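Forums > World Affairs > Diplomacy & Conflict > Lakthorpe-Dukham border talks

Home | New posts | Members | Search | Log in

Thread: Dukham says the valley withdrawal is "agreed in principle"

ferrywatcher
So the Dukham side came out of the talks last night saying Lakthorpe has agreed in principle to pull its garrison out of the upper valley. Lakthorpe's statement says both sides "reaffirmed the value of dialogue." Those are two very different evenings. Has anyone seen an actual text?

old_tollgate
No text. There was no text in April either, and we got three weeks of headlines out of that one. I'll believe it when there's a date and a map with a line on it.

marrowbone5
I think you're both being too hard on it. The envoy, Trinity Nguyen-Tran, said on the radio that the first 400 troops would go before winter. That's a number. You don't put a number out there if the other side can call you a liar the next morning.

old_tollgate
She said they "could" go before winter. Listen again. And 400 out of how many? Lakthorpe has never said what it keeps up there. Last year the papers had it at 1,000, and the ministry wouldn't confirm or deny.

ferrywatcher
I listened again and it is "could." The Dukham press office turned it into "will" in the translation.

marrowbone5
Fine, "could." It's still more than anyone got out of them under the last government. What would you accept as progress?

old_tollgate
Open the Mwakalinga crossing to farm trucks. It needs no treaty and no monitors. They closed it with one phone call and they can open it with one. If they won't do that, why would I believe they're going to move soldiers?

quillon
The crossing isn't that simple. My wife's family is on the Dukham side, and half the growers there don't want it open, because cheap grain comes the other way. Their own deputies lobbied to keep it shut. Everybody blames Lakthorpe, but it suits some people over there just fine.

old_tollgate
Didn't know that about the deputies. Got a source?

quillon
Local paper, paywalled. I'll see if she still has the print copy.

ferrywatcher
What bothers me is the threat stapled onto the end. "If this fails we can't answer for what happens in the valley." They say it every round. Either they know something is coming, in which case tell people, or it's there to scare the donors.

marrowbone5
Or it's true? There were 8 nights of rioting the last time talks fell apart. I don't see why saying so out loud is a trick.

ferrywatcher
It's true that it happened. I just don't trust the people who bring it up only when the money is being discussed.

quillon
We had a public evening on this at the Pliltis hall and I went in hoping to hear some details. Very little on the withdrawal, a lot on "confidence." I asked who would check that the troops had left and was told that's for a later stage. 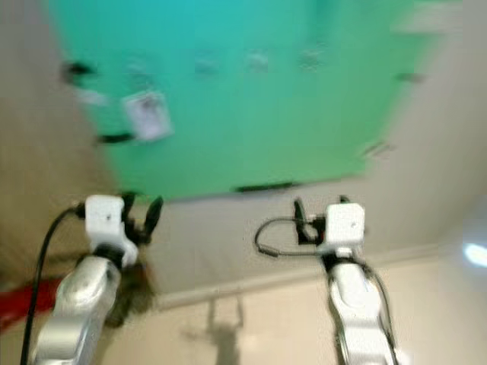 Green board on the wall, out of focus.

old_tollgate
"A later stage" is where verification goes to die. Was there anyone from the Lakthorpe side?

quillon
One guy, didn't speak. Took notes.

marrowbone5
You can't settle monitors before you've settled what they're monitoring. The order makes sense to me. I'd bet on a signed paper by spring.

old_tollgate
I'll take that bet. Signed paper, with a date for the last soldier out, both governments' names on it. A joint press release doesn't count.

marrowbone5
Deal. And if Mwakalinga opens first I get half credit.

old_tollgate
No half credit.

ferrywatcher
Lakthorpe's foreign ministry just put up a "clarification," dated 19 Sep 2019. Five paragraphs and the word withdrawal isn't in it. They say "adjustment of posture." Read it before you put any money down.

marrowbone5
Read it. Still taking the bet.

Related threads
Who pays for the valley road if the garrison leaves?
Mwakalinga crossing: closure notices and updates
Nguyen-Tran radio interview, full transcript wanted
Dukham election: do the border deputies keep their seats?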